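문서 검색 전체 문서 찾기
대문 | 분류 | 최근 바뀜 | 로봇 공학 | 집게 및 말단 장치

휴대형 평행 집게 비교 시험

휴대형 평행 집게 비교 시험은 사람이 손에 들고 조작하는 두 손가락 집게를 같은 조건에서 사용해 보고, 손가락의 모양과 패드 재질, 카메라 위치, 기록 장치의 동작을 견주는 시험이다. 로봇 팔에 달 말단 장치를 고르기 전 단계에서 주로 하며, 팔 없이 집게만으로 작업 자료를 모으는 경우에는 장비 점검을 겸한다. 천이나 옷처럼 모양이 정해지지 않은 물체를 대상으로 한 시험은 단단한 물체를 대상으로 한 시험과 절차가 달라 따로 분류한다. 이 문서는 그중 의류를 대상으로 한 시험을 다루며, 타블로(Tavlow) 절차를 중심으로 설명한다.

1. 개요

평행 집게는 마주 보는 두 손가락이 벌어지고 오므라들며 물체를 잡는 장치이다. 산업 현장에서는 공압식이나 전동식이 많이 쓰이지만, 휴대형은 손잡이나 방아쇠를 당기는 힘이 링크를 거쳐 손가락에 전달되는 방식이 흔하다. 링크의 길이와 회전축의 위치에 따라 손가락이 끝까지 평행을 유지하기도 하고, 닫히면서 끝이 조금 안쪽으로 기울기도 한다. 얇은 천을 잡을 때는 이 차이가 결과에 그대로 드러난다. 끝이 먼저 닿는 집게는 천 한 겹을 집어 올리기 쉽고, 면 전체가 고르게 닿는 집게는 여러 겹을 한꺼번에 쥐고 옮기기 쉽다.

휴대형 집게에는 보통 손목에 해당하는 위치에 광각 카메라를 단다. 카메라와 손가락의 위치 관계가 고정되어 있으므로, 시험 중에 찍힌 영상은 나중에 로봇 팔에 같은 집게를 달았을 때의 영상과 구도가 비슷하다. 두 개를 한 손에 하나씩 들면 양팔 로봇의 작업을 흉내 낼 수 있다. 옷 개기, 소매 펴기, 이불 정리와 같은 작업은 한쪽이 천을 붙들고 다른 쪽이 움직여야 하는 일이 잦아 대체로 두 개를 함께 시험한다.

2. 시험 대상과 환경

의류 시험의 대상은 두께와 뻣뻣함이 서로 다른 것으로 정한다. 타블로 절차에서는 기모가 있는 상의, 청바지, 얇은 윗옷, 누빈 이불을 기본으로 하고, 필요하면 수건이나 양말을 더한다. 청바지는 솔기와 단추가 있어 손가락 끝이 걸리는지를 보는 데 쓰이고, 상의는 소매처럼 길고 가는 부분을 다룰 수 있는지를 보는 데 쓰인다.

작업면은 탁자와 침대 두 가지이다. 탁자는 바닥이 단단해 손가락 끝이 닿는 순간을 느끼기 쉽고, 반복 측정에 유리하다. 침대는 표면이 눌리기 때문에 집게를 얼마나 깊이 밀어 넣었는지 가늠하기 어렵지만, 실제 가정에서의 사용 조건에 가깝다. 무늬가 있는 깔개 위에서 시험하면 영상에서 천의 가장자리를 찾는 알고리즘도 함께 점검할 수 있다.
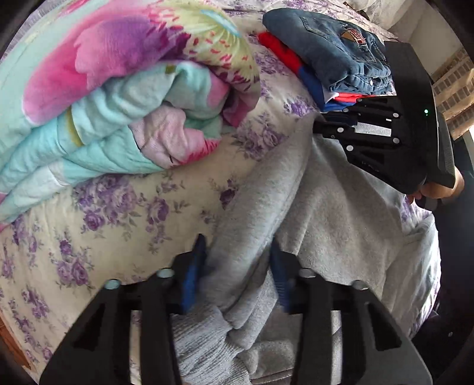
소매 다루기 시험. 먼 쪽 집게는 소매 위쪽을 물고, 가까운 쪽 집게는 소매를 사이에 두고 벌어져 있다.

3. 절차

타블로 절차는 준비 과제를 뺀 본 과제 6개로 이루어진다.

한 겹 집기: 평평하게 놓인 천에서 맨 위의 한 겹만 집어 올린다.
끝 잡기: 소매 끝, 바짓단, 이불 모서리처럼 정해진 부분을 잡는다.
양쪽 당기기: 두 집게로 같은 천의 두 곳을 잡고 주름이 줄어들 때까지 당긴다.
넘겨 접기: 한쪽을 잡아 반대쪽 위로 넘긴 뒤 놓는다.
건네기: 한 집게가 잡은 천을 공중에서 다른 집게로 옮긴다.
쌓기: 접은 옷을 다른 옷 위에 올린다.

과제마다 같은 횟수를 반복하며, 손잡이에 익숙해지는 동안의 시도는 기록에서 뺀다. 표준 시험 한 벌의 시도 횟수는 144회로, 조작자와 집게 조합을 바꿀 때마다 한 벌을 새로 시작한다. 집게의 순서는 매번 섞는다. 뒤에 시험한 장치일수록 조작자가 과제에 익숙해져 점수가 높게 나오는 경향이 있다.

시도의 시작과 끝은 손가락이 완전히 벌어진 상태로 통일한다. 초기에는 조작자가 음성으로 시작을 알렸으나, 영상과 시각이 어긋나는 문제가 있어 손가락을 두 번 오므렸다 펴는 신호로 바뀌었다. 이 신호는 영상과 개폐 센서에 동시에 남으므로 두 기록을 맞추는 데에도 쓰인다.

4. 비교 항목

4.1 손가락과 패드

손가락 끝의 두께는 천 밑으로 파고드는 능력과 관련된다. 끝이 뾰족하면 침대처럼 눌리는 면 위에서도 한 겹을 떠내기 쉽지만, 뜨개 조직의 올을 건드릴 위험이 커진다. 끝이 둥글면 올 걸림은 적은 대신 천을 밀어내기만 하고 잡지 못하는 일이 생긴다.

패드는 탄성 재질을 쓰는 것이 일반적이다. 표면에 가는 홈을 낸 패드는 매끄러운 안감을 잡을 때 미끄럼이 덜하며, 기모 원단에서는 평평한 패드와의 차이가 크지 않다. 홈 사이에 보풀이 끼면 마찰이 떨어지므로 시험 한 벌이 끝날 때마다 솔로 닦는다. 패드의 색을 손가락 본체와 다르게 하면 영상에서 접촉면의 위치를 추적하기 쉽다. 다만 대상 의류가 패드와 비슷한 색이면 이 장점이 사라진다.

4.2 링크와 유격

링크의 회전축에 생긴 유격은 손가락 끝에서 크게 나타난다. 두꺼운 천에서는 알아차리기 어렵고, 얇은 천을 한 겹만 집을 때 두 손가락의 끝이 어긋나는 것으로 드러난다. 스킨데티(Skindetti) 2형은 축의 나사를 조여 유격을 조절하게 되어 있는데, 지나치게 조이면 손가락이 스스로 벌어지지 않는다. 울로아(Ulloa)형은 축에 부싱을 넣어 조절을 없앤 대신 마모된 뒤에는 링크를 통째로 바꾸어야 한다.

4.3 카메라

광각 렌즈는 손가락과 주변 작업면을 한 화면에 담을 수 있으나 가장자리의 왜곡이 크다. 과제를 평가할 때는 왜곡을 보정하기 전의 영상을 그대로 보관하고, 보정 값은 별도 파일로 둔다. 카메라가 손가락에 지나치게 가까우면 손가락이 화면의 가운데를 가려 정작 잡는 지점이 보이지 않는다. 반대로 멀면 장치 전체가 길어져 두 집게가 서로 부딪치기 쉽다.
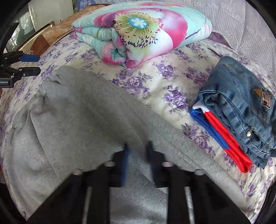 두 집게를 함께 쓰는 시험에서는 각 카메라의 시야에 상대편 집게가 얼마나 자주 들어오는지도 기록한다. 상대편의 손가락이 보이면 두 장치의 상대 위치를 영상만으로 추정할 수 있어 외부 추적 장치가 필요 없는 구간이 늘어난다. 큰 옷의 양 끝을 잡을 때는 상대편이 시야를 벗어나기 쉬우며, 이런 구간은 관성 센서의 값으로 메운다.

흔들림도 평가 대상이다. 손으로 드는 장치는 팔에 고정한 장치보다 움직임이 불규칙하고, 실내 조명이 어두우면 손가락의 윤곽이 흐려진다. 노출 시간을 줄이면 윤곽은 또렷해지지만 어두운 천의 주름이 뭉개진다. 타블로 절차는 노출을 자동으로 두지 않고 시험 시작 때 한 번 정한 값을 끝까지 쓰도록 한다.

4.4 제어기와 기록 장치

휴대형 집게의 제어기는 구동보다 기록에 무게가 있다. 손가락의 벌어진 정도를 읽는 센서, 카메라, 관성 센서의 시각을 하나로 맞추는 것이 주된 일이다. 레르나리(Lernari) 기록기는 두 집게의 신호를 하나의 시계로 받으며, 유선 연결을 전제로 한다. 무선 방식은 선이 옷에 걸리지 않는 이점이 있으나 신호가 끊긴 뒤 다시 이어질 때 시각이 밀리는 현상이 보고되어 있다.

5. 평가 방법

시도마다 4단계 등급을 매긴다. 가장 높은 등급은 정해진 부분을 한 번에 잡아 과제를 마친 경우이고, 그다음은 다시 잡았으나 마친 경우, 일부만 마친 경우, 마치지 못한 경우의 순이다. 천이 상하거나 올이 걸리면 등급과 관계없이 따로 표시한다.

걸린 시간은 참고 값으로만 쓴다. 옷의 초기 상태가 조금만 달라도 시간이 크게 변하고, 조작자가 서두르면 등급이 낮아지기 때문이다. 초기 상태를 맞추기 위해 옷을 높은 곳에서 떨어뜨리는 방법과 정해진 순서로 구겨 놓는 방법이 쓰이며, 타블로 절차는 뒤의 방법을 따른다. 접어 쌓아 둔 옷은 과제에 쓰이지 않더라도 치우지 않는 것을 허용한다. 주변 물체가 남아 있으면 집게 뒤쪽이 걸리는지까지 확인할 수 있다.

6. 한계

사람이 든 집게의 결과가 로봇 팔에서 그대로 재현되지는 않는다. 사람은 손잡이로 전해지는 힘을 느끼면서 손목의 각도를 고치지만, 힘 센서가 없는 팔은 같은 동작을 위치만으로 따라 한다. 침대 위 과제에서 이 차이가 두드러진다. 조작자는 매트리스를 살짝 누르면서 천 밑으로 손가락을 넣는데, 같은 궤적을 팔이 따라가면 누르는 깊이가 달라진다.

관절 범위도 문제가 된다. 사람에게는 자연스러운 손목 회전이 팔의 한계를 넘는 경우가 있어, 시험 뒤에 궤적을 걸러 내는 과정이 필요하다. 두 집게가 가까이 붙는 건네기 과제에서 걸러지는 비율이 가장 높다. 울로아형은 뒤쪽 몸체가 짧아 이 과제에서 유리하고, 스킨데티 2형은 몸체가 길지만 손가락이 넓게 벌어져 이불처럼 두꺼운 대상에 유리한 것으로 평가된다.

7. 같이 보기

말단 장치
변형 물체 조작
양팔 조작
손목 카메라 보정
시연 학습

문의: 편집실 게시판 | 저작권 안내 | 글의 무단 전재를 금합니다 | 맨 위로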